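Bench notebook, Gorurdale shop
July 9, 2018
Entry by Myrtle Nguyen-Tran. Demetrius on the stop button, Loretta logging.

Clearing and setting a table, continued. Task today is the plate task from Eoin's chore list: two ribbed orange-and-white pieces, one plate, green cover on the table. Put both pieces on the plate. Left hand takes the left piece, right hand takes the right one. Same controller as February, new finger limits.
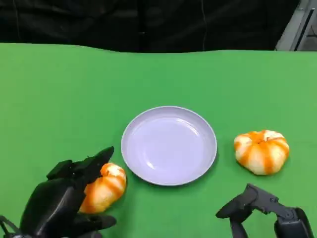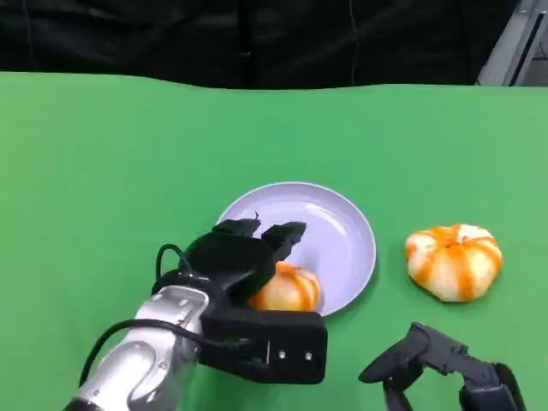 Left piece at the plate's left side in the first one, and over the lower part of the plate in the second. The right piece is on the green in both, with the right hand open.

Left hand

Works most of the time now. It goes in from the side with one finger low and the others over the top. The old limits made it squeeze until the piece popped out toward the plate, and we used to log some of those as places when they were lucky rolls. Loretta went back through the February log and struck 18 of them. The log stands at 461 tries without them.

Release is still the slow part. The hand gets over the plate and then hunts for a height. If it lets go high, the piece rolls to the rim. If it goes too low, the block on the front of the hand bumps the plate and shifts it, and then the right hand is aiming at where the plate used to be. Demetrius wants to look for the plate again after every release. I agree, even though it costs time.

Right hand

Waits for the left to finish. Xiomara asked why both can't go at once. They could, but the wrists meet over the plate, and I don't want to replace another finger this month. Two stops today, both on the right side, both for reach. Moved the start pose back a little. Try again before changing anything in software.

Can it do the chore

Xiomara has to tell Ferreira something about kitchens. My answer for now: it can put a light, firm thing on a plate on a plain cover with good light. I would not let it near a sink. Any of us would finish this table before the left hand had closed. Parts sorting for the Hesau bench looks closer, as the bins there are bolted down and speed matters less.

To do
- plate check after release (Demetrius)
- tape the far edge of the cover flat
- tie down the loop in the left arm cable
- ask Eoin if the patterned cloth is still in the cabinet
- recharge the spare pendant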